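Home Meetings Minutes Documents Contact

Shape Block Working Group
Minutes of the meeting held 10th June, Bench Room, Clutmont

Present: chair, secretary, members for finish, packing, layout and purchasing. Apologies were received from the member for printed matter, whose written notes were taken under item 5.

1. Minutes of the previous meeting

Approved with one correction. Under item 4, "corner radius" should read "edge radius." The secretary will amend the stored copy.

2. Matters arising

2.1 The color card has been replaced. The old card had faded and was giving a yellow too close to cream. The new card is kept in the drawer with the calipers and is to be returned there after use.

2.2 The gauge for the heart shape was checked against the drawing. The notch on the gauge was found to be shallower than drawn. Purchasing has asked Farnus for a new one. Until it arrives, hearts are to be checked against the drawing only.

2.3 The request for a second storage rack was deferred at the last meeting and is deferred again. The wall behind the door has not been measured.

3. Blocks

3.1 Sizes. The member for finish reported on the latest delivery from Wirus. The cubes were within tolerance on all faces. Several of the pentagonal pieces (the "house" shape) had one roof face longer than the other, which moves the point off center. The difference is small, but it shows when the piece stands next to a cube. It was agreed to return these pieces and to ask Wirus to check the saw stop before the next run.

3.2 Edges. Members discussed whether the edge radius should be the same on every shape. A larger radius on the heart makes the notch harder to read from the side. A smaller radius on the cube gives an edge that chips sooner. It was agreed to keep one radius for all shapes and to look at the chipping again in November.

3.3 Color. Blue and yellow remain as on the card. A proposal to lighten the blue was not adopted. The present blue reads well against pale wood, and the top faces already look lighter than the sides under the ceiling lamps. Any color comparison is to be made with the piece turned, so that the same face is lit each time.

3.4 Quantity. The order stands at 900 sets. Purchasing asked whether loose spare blocks should be ordered at the same time. The packing member estimated a need for up to 18 spare hearts per carton run, based on returns for the notch. Agreed, hearts only. Spares of the other shapes will be taken from stock.

4. Display board

4.1 The maple board is to be used for all layout work. The strips vary a little in tone, and a darker band behind a row of blocks can make the row look tilted. Layouts should be lined up from the front edge of the board and not from the bands.

4.2 The matte finish was confirmed. A gloss sample from Bergeron was examined and rejected on account of reflections from the colored faces. The sample will be sent back.

4.3 Cleaning. The board is to be wiped with a dry cloth along the length of the strips. Water is not to be used. Blocks should be lifted off and not slid, as the color can leave a mark on the wood.

4.4 One member asked whether the board should be fixed to the bench through the perforated plate. This would stop it shifting, but the board is also needed in the packing area — agreed to leave it free and to mark its position with removable tape.

5. Printed matter

5.1 Written notes from the absent member were read. The insert now shows each shape once in outline with its name beneath. "House" is preferred to "pentagonal prism" on the insert. The drawing keeps the longer term.

5.2 The print run is 2000 inserts, which covers the present order and leaves stock for a reprint of the carton. The width of the insert is fixed at 88 mm to suit the tray. The proof was passed subject to one change: the outline of the heart should match the drawing and not the old gauge.

5.3 The carton text still carries the former address. Purchasing will send the corrected text to Farnus with the gauge order.

6. Packing

6.1 Trial packing was carried out with two tray types. In the shallow tray the house pieces stood above the rim and the lid did not seat. In the deep tray everything fitted, but the cubes moved when the carton was turned over. It was agreed to use the deep tray with a folded paper strip across the top. The packing member will cut three versions of the strip in different weights of paper and bring them to the next meeting.

6.2 Packing order was discussed. Cubes go in first, then the house pieces point up, then the hearts with the notch toward the lid. The remaining shapes go in the space at the end. Members noted that this order is easy to follow if the blocks have been set out by color on the board beforehand. A short instruction sheet will be drafted.

6.3 Cartons are to be closed with paper tape. Existing stocks of plastic tape may be used on outer boxes until finished.

7. Bench Room

7.1 The blue bench panels are to be kept clear of loose screws, which lodge in the holes and scratch the underside of anything placed over them. A tray for screws will be left at the end of the bench.

7.2 The lamp over the far end flickers. Reported to building services — no date given.

8. Actions

Secretary: amend previous minutes, item 4.
Finish: return uneven house pieces to Wirus, return gloss sample to Bergeron.
Purchasing: heart gauge and carton text to Farnus, spare hearts added to the order.
Packing: three paper strips, draft instruction sheet.
Layout: mark the board position with tape.

9. Next meeting

Date to be circulated with the agenda. The meeting closed after the packing samples had been put away.
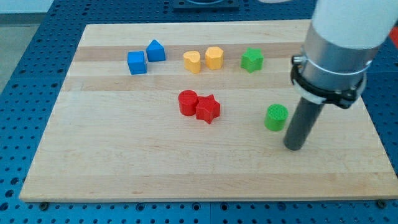 ANNEX A: LAYOUT

Eight blocks on the maple board. In the back row, the blue cube and the blue house are at the left, with the yellow pair to their right. Refer to item 4.1 on the darker bands and item 3.3 on lit faces. Comments on spacing to the layout member before the instruction sheet is drafted.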